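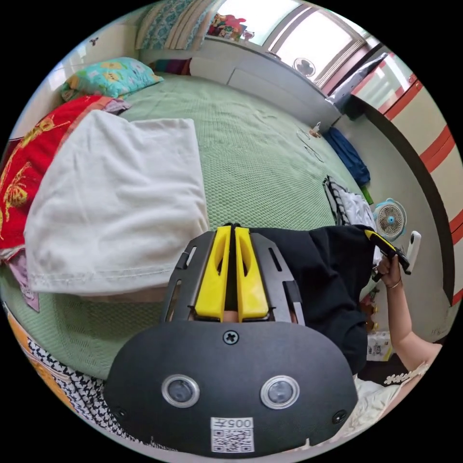 The bed, with the black garment still to fold.

10 January 2019

Sorted the back bedroom today. I had meant to do it before Christmas and then before New Year, and by this morning I was tired of walking past the door. Up at seven, porridge, a second cup of tea, and upstairs by half past eight with the radio.

The plan was to put everything on the bed and not let myself stop until the bed was clear again. My mother did it that way. She would strip a room down to the mattress and pile it all up in the middle, and we weren't allowed to go to sleep until it was put away. I don't have anyone to send to bed but the rule still works, as I needed the bed by tonight. Elsie is coming to stay.

I left the pale green sheet on, the waffle one. It is the only one that fits that mattress properly and it doesn't show creases, so things can be laid out on it without making it look a mess. The red blanket with the yellow pattern I pushed over to the left side out of the way. I did think about putting it in the charity bag. It is very bright and goes with nothing in the room. But it is warm, and Elsie asked for it by name on the phone, or she called it "the red one", so it stays.

Started with the whites. I folded the big one first and laid it flat on top of the blanket, then used it as the measure for the others so they would all sit on the same shelf. My folding is not good. I get the first two corners to meet and then the last fold goes off by an inch and I have to shake it out. There was a small pale pink piece tucked in by it that I kept moving and not dealing with. It ended up in the drawer with the handkerchiefs, where it can stay until I decide what it is for.

The white cloth with the lacy border was a nice thing to come across again. It came from my aunt's house in Harkcombe when that was cleared, and it used to be under the fruit bowl on her sideboard. I don't have a sideboard. I tried it on the bedside table after lunch and it hangs down too far on one side, but Elsie won't mind and it covers the ring where somebody stood a hot mug. I will iron it tomorrow if I remember. I didn't get the iron out today because once it is out I do everything, and there wasn't time.

The black top took longest. It is one of those soft things with no shape when it is off the hanger and it slid over the edge of the bed twice. I folded it in half, then sleeves in, then up from the bottom, and it looked like a cushion. Did it again with the sleeves crossed and it was a bit better. I haven't worn it since September, at the Kováčik lunch, when I was too hot in it all afternoon. Kept it anyway. It will do for funerals and for cold evenings.

Stopped at eleven for coffee. Post had come: a seed catalogue, the water bill, and a card from Dušan Kováčik, late as always, with a robin on it. He writes that his knee is better and that he has finally got rid of the big wardrobe. He had it advertised for months at 700 and in the end he took 483 for it, which seems an odd figure to settle on. I expect there was a story and I expect I will get it when he rings. He had told me he wouldn't go below 600. I put the card on the windowsill with the others, then took the others down, as it is well past Twelfth Night, then left his up by itself because he had gone to the trouble.

Back upstairs and did the drawers in the chest. The top one sticks. I rubbed a candle end along the runners, which helps for a week or two. The second drawer was all odd socks and a swimming costume I had looked for last summer. Third drawer was paper: instruction leaflets, a street map of a town I went to once, the guarantee for a toaster we threw out years ago. All of that went into the recycling except the map. There was also a photograph of the allotment with the shed still up. I have put it in my desk.

Lunch was soup and the end of the loaf. I ate it standing up, looking at the garden. The bird feeder is empty again and the grass is too wet to walk on in slippers, so the birds had to wait until I found my boots. Two long-tailed tits on the fence. The neighbour's cat came and sat under the hedge and they went.

In the afternoon I did the wardrobe. I had expected this to be the worst of it but most of what was in there was coats, and coats are easy. You either wear a coat or you don't. The brown one went in the charity bag, and so did the mac with the broken belt loop. The grey one I tried on and it was tight across the back, so I took it off and put it in the bag, and then I took it out again. It is back on the rail. I know what I ought to do about it and I'll do it in the spring.

I found the good hangers at the far end, the thick wooden ones, holding nothing. Moved them along so Elsie has somewhere to hang her things. She always brings more than she needs. Last time she came for three nights with two cases and a carrier bag, and then borrowed a cardigan.

Hoovered under the bed. Found one slipper, a pencil, and a great deal of fluff. The hoover has started to smell warm when it has been on for a while. I changed the bag and it was less bad. If it goes altogether I will have to get a new one and I don't want to spend the money this month with the water bill in as well.

By a quarter to four it was getting dark and the bed was clear. I shook out the green sheet at the back door, decided it was not worth pretending, and put it in the wash after all. Clean white one on instead, which is a little too small and pulls up at one corner. I tucked it in hard. Then the duvet, two pillows, and the red blanket across the bottom, folded in three. It looks all right there. It looks better than it did bunched up, and with the lamp on instead of the big light the yellow is not so loud.

Charity bags are by the front door, two full and one half full. I'll take them down on the bus as they aren't heavy, and do the library on the same trip. The book on canals is due back and I have not got past the second chapter. I might renew it once more.

Elsie rang from the station at twenty past five to say the train was late and not to hold supper. I held it anyway. It was only a fish pie and it keeps. She got here just before seven with one case, I am glad to say, and a tin of shortbread. She went straight up to look at the room and called down that it was very tidy, and was this the same cloth that was at Harkcombe. So she had noticed it before she had even got her coat off. I said it was. She remembers it under the telephone and I remember it under the fruit bowl, and we went on about that all through supper without settling it. She is two years older than me and thinks this decides things.

We had the pie with peas and carrots. She had seconds. Afterwards we had the shortbread and watched half of a programme about lighthouses, then she said she was dropping off and went up. I washed and she left the drying, which suits me as she puts things away in the wrong places.

It has taken the whole day and my back knows about it. I can feel it low down on the left, where I bent for the drawers. Had a hot water bottle on it while I was watching the lighthouses. The landing cupboard is the next one that wants doing. All the spare bedding that wouldn't go on the shelf is now in there on top of everything else, and the door only shuts if you lean on it. I am not starting that while Elsie is here or she will want to help.

Tomorrow: iron the lace cloth, bring the green sheet in off the airer, eggs, birdseed, ring Dušan to say thank you for the card. Elsie wants to walk up to the church if it stays dry. The forecast says rain by eleven, so we should go straight after breakfast.

Bed at ten. Very cold on the landing.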